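Notas para a palestra: o arquivo de uma cooperativa de habitação, dos caixotes ao catálogo
Sessão da tarde, 15h. Duração prevista: 29 minutos, mais perguntas.
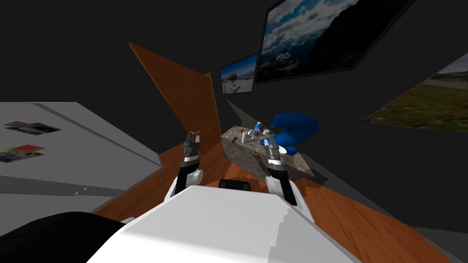 Carter Robichaud leu a primeira versão destas notas e respondeu que o começo estava lento, que o público ia querer saber logo quanto papel havia e quanto foi deitado fora. Tem razão. Começar pelos números.

Diapositivo 2. Os números
Entraram 3562 processos. Ficaram 2929. A diferença são duplicados, formulários em branco e circulares repetidas. Dizer isto devagar, porque há sempre alguém que pensa que se eliminaram documentos únicos. Nenhum processo de sócio foi eliminado.

Diapositivo 3. De onde vem o arquivo
A cooperativa Cindthorpe construiu três bairros e guardou tudo na cave do primeiro. Atas, contratos de obra, plantas, correspondência com os sócios, recibos de quotas. Quando a sede mudou, os papéis foram metidos em caixotes pela ordem em que estavam nas prateleiras. Essa ordem já não era a original. Alguém tinha reorganizado uma parte por apelido e outra por número de fogo, e as duas séries cruzavam-se a meio.
(Se houver tempo: contar o caso do contrato de canalização arquivado na letra C de "Costa".)

Diapositivo 4. O que fizemos primeiro
Não abrir caixotes ao acaso. Numerar por fora, registar o local e só depois abrir. Perdemos a primeira semana com isto e voltava a perdê-la.
Ler a lista do plano inicial:
numeração dos caixotes
registo de entrada
limpeza a seco com trincha
identificação da série
acondicionamento provisório
O acondicionamento provisório durou dois anos. Pausa aqui.

Diapositivo 5. A grelha de descrição
Usámos o programa Sterkska porque a câmara municipal já o tinha e nos deu acesso. Serve. Os campos de data são rígidos e não aceitam intervalos abertos, por isso criámos uma nota à parte para os processos sem data final. Quem usar outro programa deve confirmar este ponto antes de começar a descrever.
Mostrar a ficha de exemplo. Não ler a ficha toda, só título, datas extremas e âmbito.

Diapositivo 6. As plantas
São 900 folhas, quase todas em papel vegetal. Estavam enroladas e presas com elásticos que colaram ao papel. Tirar os elásticos foi o trabalho mais demorado do projeto. Planificámos as folhas entre mata-borrões, com peso, e passámo-las para gavetas horizontais. As do bairro Jurnham têm anotações a lápis feitas na obra, com alterações que não aparecem em mais lado nenhum. Para os moradores é a parte mais útil do arquivo: é lá que se vê por onde passam os canos.

Diapositivo 7. Dados pessoais
Os processos de sócios têm rendimentos, composição do agregado e, em alguns casos, atestados médicos. Ficaram com acesso reservado. O próprio pode consultar o seu processo, e os herdeiros também, com documento comprovativo. Os investigadores assinam um compromisso e recebem cópias com os nomes tapados.
Esta parte costuma dar perguntas. Remeter para o fim.

Diapositivo 8. O que correu mal
As etiquetas. Comprámos autocolantes baratos e no verão seguinte caíram. Tivemos de refazer o bairro Sebastian inteiro com lápis e cintas de papel.
A humidade. O desumidificador estava no canto errado da sala e só demos por isso quando apareceu bolor na estante do fundo. Não se perdeu nada, mas houve capas substituídas.
As siglas. Cada pessoa abreviava à sua maneira. Só fizemos a tabela de abreviaturas a meio do trabalho e a primeira metade teve de ser revista.

Diapositivo 9. Consulta
A sala abre de manhã, por marcação. Os pedidos mais frequentes são plantas e provas de pagamento de quotas antigas. As atas estão digitalizadas até ao segundo bairro. O resto fica pronto em junho, se o scanner voltar da reparação.

Diapositivo 10. Contactos
Deixar este diapositivo projetado durante as perguntas. Distribuir as folhas com a tabela de abreviaturas e o modelo da ficha. Lembrar que o modelo pode ser copiado e alterado sem pedir autorização.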